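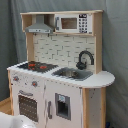 Renting toys from Clollau: your questions

I get the same handful of emails every week, so I finally sat down with a coffee and wrote the answers out properly. I'm Veronika, I run the Clollau toy library, and if yours isn't covered just write to me!

How does borrowing work?

You pay 20 dollars a month and take home up to 6 things at a time. Keep them four weeks, bring them back, pick new ones. If your kid is still madly in love with something after four weeks you can renew it once, as long as there isn't a family waiting for it (I check the list, and I don't play favorites, not even for my own sister).

Do I have to live in town?

Nope. We have members who drive 40 minutes to get here, mostly on Saturdays, and they tend to make a morning of it. All I need is a phone number and something with your address on it.

What if we lose a piece?

It happens all the time. Look under the couch, look in the car, then tell me. One missing puzzle piece or a plastic carrot is no big deal. If a whole set goes missing we'll talk about splitting the cost, and I've never had a fight with anyone over it.

Can I borrow the big stuff?

Yes! Play kitchens, workbenches, dollhouses and the train table all count as one item each, but you can only have one big thing out at a time. Measure your trunk first, please. Imre can help you carry to the car if you come before noon, and after that you're stuck with me and my bad knee.

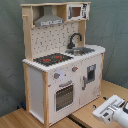 Do you clean everything?

Every single thing, every time it comes back. Wood gets wiped down with mild soap and a barely damp cloth, plastic gets a proper wash, and dress-up clothes go through the machine. I do ask that you give things a quick wipe before you return them. Dried yogurt is my enemy.

What ages is it for?

Babies up to about second grade. Pretend play goes out the most, especially with the threes and fours, and I'd start there if you have no idea what to pick.

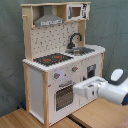 Older kids usually head straight for the board games and the marble run, and we have 160 puzzles sorted by difficulty, so there's plenty to keep a seven-year-old busy on a rainy week.

Do you take donations?

Sometimes. Email me a photo before you load the car, because our storage room is tiny. No stuffed animals and nothing with a broken battery door.

Can I give a membership as a gift?

Sure, and December is when everybody asks. I'll write you a card by hand, and the first month starts on the day of the first visit.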